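Call for participants: low-power gateway field trial

Ruven is looking for 50 households and small workshops in Brastness to host a sensor gateway running the Drelutik message protocol. The trial measures packet loss and battery drain under normal domestic interference. It starts in April.

What you would host
One mains-powered gateway and up to four battery sensors (temperature, humidity, door contact). The gateway sends readings every 42 seconds on port 2117. No audio or video is recorded.

Requirements
A fixed broadband line with a free Ethernet port
A shelf or wall point at least one metre from the router
Access for one fitting visit and one removal visit

Payment
Each host receives £115 on return of the equipment — partial terms are not paid.

How to apply
1. Fill in the site form and state your router model.
2. Run the Tennant line test and attach the log file.
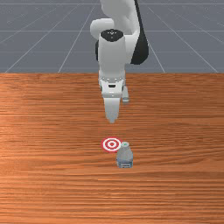 3. Send both to the trials desk at Ruven. Applications are handled in order of receipt.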